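Flokon Hand-Held Gripper, Club Edition

Item 3229. Sold singly or as the Club Pack of eight. Made in Ovthorpe by Tutirska.

The Flokon is a gripper you hold in your hand. It has no arm, no base and no opinion about where your table should go. You squeeze, it closes, and whatever you did gets recorded as a run your club can use later, when somebody's arm needs to be shown how a lamp is moved or a towel is pulled. We designed it for school clubs, evening classes and competition teams, which is to say for people who will drop it.

The Club Edition is the same tool as our standard model with the fancier parts of the price taken out. The housing is gray because gray hides pencil. The grip pads are rubbery and textured, and they form a V, so that a cup handle or a marker pen settles into the notch by itself, with only moderate help from a thirteen-year-old.

Who buys it

Mostly clubs with one table and a cupboard. A typical season project is what we call Household Shelf: pick up a small object, put it down somewhere else, do it again until the runs look alike. Students find this dull for the first 16 runs and then become alarmingly competitive about it. The project booklet covers a full term at one meeting a week, and it assumes that one of those meetings will be lost to charging things.

You don't need a lab. A white tabletop, a lamp, a potted plant, a box and one printed marker square will keep a pair of students occupied for an evening, and you probably own most of that already.

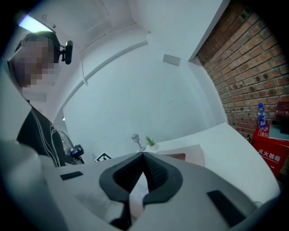 Setareh Kordestani: We run ours in pairs, one holding and one keeping the log, and swap every ten minutes by the kitchen timer. The log keeper learns more. My only complaint is the booklet, which puts calibration on page 16 when every kid in the room has pulled the trigger by page 2. We stapled that page to the front.

Calibration has since moved to page 3. The second printing went out in March, and if you have the first one, a stapler remains a supported solution.

What's in the box

One Flokon gripper, right- or left-handed (same part, you turn it over)
One pair of textured grip pads, fitted
One spare pair, not fitted, in the bag everyone throws away
Wrist strap
Charging cable
Sheet of printed marker squares
Project booklet, second printing

The Club Pack has eight of everything except the booklet, of which there are two, on the theory that students read over each other's shoulders or not at all.

Soft things

Every club reaches the point where rigid objects get too easy and someone suggests cloth. We'd suggest paper towel first. It's cheap, it bends differently every time, and a failed run goes in the recycling with no hard feelings. The booklet has three towel tasks, in rising order of annoyance: lift a strip off the table, lower a strip onto a shelf, and thread a strip through an opening. Allow a whole meeting for the third. Ghislain Hawthorne, who wrote the tasks, allowed himself twenty minutes and would like that figure forgotten.

Keep strips long and pull slowly. If the strip twists, log it as a twist and carry on — a twisted run is still a run, and the judges at the Arsenault meet do ask to see them.

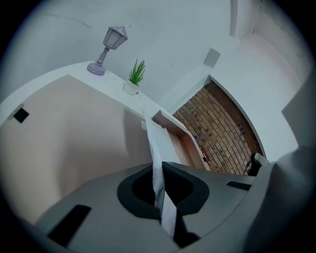 Paper towel strip through the center opening of the gripper, under the plant shelf.

Competition use

The Flokon is allowed in the hand-held class at the Arsenault club meet, with pads as supplied. Home-made pads go in the open class, where you'll be up against a team that casts its own and talks about it. Teams may bring one spare gripper to the table. Tape on the housing is fine. Stickers are fine too, provided they don't cover the slots, and please don't ask us how that rule came about.

Care

Wipe the housing with a barely damp cloth. Wash the pads in dish soap, let them dry overnight, and refit them with the texture facing in. Pads last a club season of ordinary use and much less with glitter. Store the gripper closed, off the floor, away from glue.

Ordering

Clubs and schools can pay by invoice; put the name of the club and of one adult on the order. Loaner units go out for up to 50 days, return postage included. Kirsten Robichaud handles loans and will write to you on day 51. Spare pads, straps and marker sheets are sold separately under Flokon Parts.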